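Kokon Plush: Washing and Care FAQ

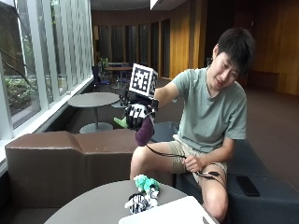

Plush eggplant, purple with a green leafy cap.

Can I machine wash a Kokon plush?
Yes. Use a mesh bag, cold water and the gentle cycle. Spin speed should be set to the lowest option.

Which detergent should I use?
Any mild liquid detergent without bleach. Fabric softener flattens the pile.

Can it go in the dryer?
No. Air dry flat for 8 hours, turning once. Large sizes may need longer.

A seam has opened. Is that covered?
Seams are covered for two years. Keep the sewn-in label; claims without it are not accepted.

Are spare parts sold?
Caps and leaves only, in packs of three.

Page maintained by Miloslav Malý. Last revised in June.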